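Last updated 26 July 2024

I've been wearing the Sirnen field watch every day since March, so I figure I've earned the right to grumble about it a little. Mostly I like it! But let me start with the strap, which is awful.

It's stiff, it squeaks, and the holes are spaced so that I'm always either choking my wrist or letting the case slide down to my hand. I gave it 13 days and then put on an old canvas one from Derier that I had in a drawer. Completely different watch after that.
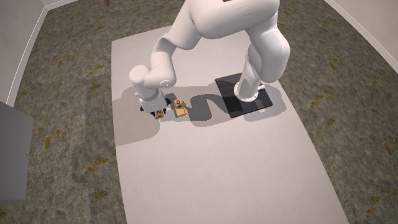
The case is where the money went. Brushed steel, nice thin lugs, and it slips under a shirt cuff without a fight. My last everyday watch was a Cludent diver that I kept banging into door frames, so going slimmer has been a relief. The crown is small, though, and if you have big fingers you'll fuss with it. Mine takes around 8 turns before it feels properly wound.

Timekeeping has been good. It gains four seconds a day on my wrist and a bit less if I leave it dial up on the nightstand. Trevor Bunting, who sold me mine, offered to regulate it for free and I keep forgetting to take him up on it.

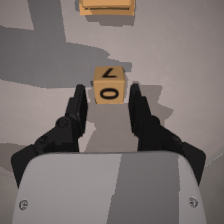

The dial is plain cream with thin blue hands, and I go back and forth on those hands. In daylight they're gorgeous. In a dim restaurant I'm tilting my wrist all over the place like I'm trying to catch a signal. There's lume on the hour marks but it fades fast, well before bedtime.

I did try on the Pešek at the same shop, and it's the one I'd point you to if you want a date window. It costs more and it's chunkier - my friend Latrice loves hers, but she wears everything big. 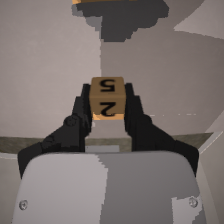 Would I buy the Sirnen again? Yes, and I'd order it without the strap if they'd let me (they won't, I asked). The crystal still doesn't have a mark on it, and I'm not a careful person. Service is supposed to be every four years, so ask me then what that costs.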